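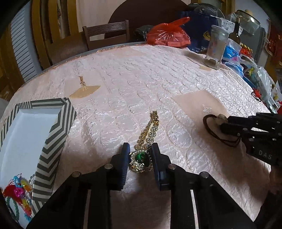 1/ A thread on being a wedding guest, from someone who went to far too many of them this year

Right, I've got a cup of tea and my feet are up, so I'm finally doing this. Cousins, old housemates, a woman from my first job who I'd not seen since she left (lovely do, best food of the lot). I have opinions and they're all going in here!

2/ Reply to the invitation. Please. The same day if you can. I helped Lamisi with her list back in August and we spent two whole evenings ringing grown adults to ask whether they were coming to a party with free dinner.

3/ And if the card says you, it means you. Lamisi had room for 66 and not one more chair. Somebody still wrote "plus three" on theirs and drew a smiley next to it.

4/ Clothes. I've stopped buying a new outfit each time, I just can't. I've got one navy dress with proper sleeves and pockets and I change everything else round it. Shoes, scarf, earrings, whether my hair's up. My mum has noticed. My mum is the only one who has noticed.

5/ Big costume jewellery does so much of the work, by the way. I used to be a tiny-studs person and I don't know what I was scared of. One plain dress plus one enormous green stone and people ask where you bought the DRESS.

6/ Matching sets though, I go back and forth. Earrings, necklace, bracelet and ring all at once makes me feel like a chandelier. Two bits is my limit. Bracelet and ring if I've got long sleeves to push up, earrings and ring if it's a dancing sort of wedding and I'll be waving my arms about.
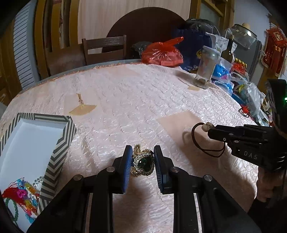
Green and gold, and the ring gets my vote for the evening do.

7/ Put your rings on after the hand cream has sunk in and not before. I've been on my knees under a hotel sink once and I'm not doing it again.

8/ Shoes! Take the flat ones. Take them in your actual handbag, because if they're in the car you won't go and get them, you'll stand there smiling with no feeling in your toes while someone's uncle tells you about his extension.

9/ I walk everywhere in new heels round the kitchen for a week beforehand. Seidu says it sounds like a pony has moved in upstairs. (He's downstairs. He can turn his telly up.)

10/ Eat before you go. I don't care what the invitation says about lunch. At Kwame's the ceremony was at noon and the photos went on and on and on, and we got one tray of very small pastries between us and a table of hungry teenagers. I now have toast with an egg on it and carry a cereal bar.

11/ Kwame, if you're reading, it was a beautiful day and I cried twice and the lamb was worth the wait.

12/ Presents. Buy off the list. I know you've seen a nicer vase. They've asked for the towels, they want the towels, get the towels.

13/ If there's no list, money in a card with your name written clearly. First name AND surname. Rin had three cards from "love from Sam x" and had to write three very vague thank-you letters.

14/ Sharing a lift is great until it's time to go home. Agree the leaving time in the morning, when you still like each other. I want to be off by eleven with my shoes in my hand and my sister-in-law thinks eleven is when it gets good.

15/ Speeches. If you've been asked to do one, time it out loud. Reading it in your head is no use, you read about twice as fast in there. Nkrumah did his into his phone on the bus for a week and it was the best one I heard all year. Short, one daft story about a tent, sat down again.

16/ He did say "and finally" a bit early and then remembered the bridesmaids. Forgiven.

17/ Photos. I take a few at the start while everyone's still ironed and then the phone goes away. Rin's shared album has 1,270 in it and I'd say around half are the same first dance from slightly different bits of the same wall. I looked at every single one, mind you.

18/ Don't stand in the aisle with a tablet. I can't believe I have to type that but I sat behind it.

19/ Children at weddings: love them, want more of them. The best dancing at any of these was a small boy in a waistcoat who did one move for a solid hour. Bring crayons and something for them to sit on and it'll be fine.

20/ Talk to the person on your own at the edge. There's always one who only knows the groom from work. I've been her plenty of times and I still remember a woman in a yellow hat who came over and asked if I'd tried the cheese.

21/ Things in my bag, as two of you have asked: plasters, safety pins, mints, a folded-up carrier bag, tissues, the flat shoes, cereal bar, a pen for the guest book (theirs never works), paracetamol, a fan that cost next to nothing and got borrowed at every table.

22/ Say thank you before you slip off. Just a wave and a squeeze of the arm if they're busy. Then send a message the next day with your one good photo.

23/ I've got a few months' break now until my cousin's in the spring. She's asked everyone to wear "sunset colours" and I own a navy dress. Suggestions welcome, orange shawl currently winning.

24/ Oh, and someone's asked about confetti. Check with the venue first, and don't throw it at the face. I'm off to bed, will answer the hat question tomorrow.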